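Momenetti Hand-Held Gripper – Demo Days at Nosham

Item 401-55

The Momenetti is a two-finger gripper you work with your own hand, and it is a lot of fun to try! Squeeze and the fingers close, relax and they open. Most visitors to our Nosham demo room get the feel of it within a few minutes – the linkage is light, and you can sense when the pads have taken hold.

Finger pads: ridged, replaceable, set of four is item 514
Carry case: Grirberg 1254, sold separately

At the October open day we set out kitchen tasks on an ordinary table. Chopsticks drew the biggest crowd. They are thin, they roll, and you have to come in straight or they slip away (the Valcárcel sorting tray felt easy afterward). Bring a friend and take a gripper each, it's even better with two people reaching for the same pile.

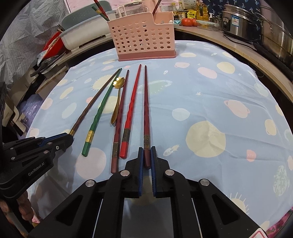 Blue pads closed on a maroon chopstick, with a flower-shaped spoon among the rest.

Demo days run through the winter, doors open at 10 a.m. Children are welcome with an adult. To book a place, use the visit form on the Nosham page.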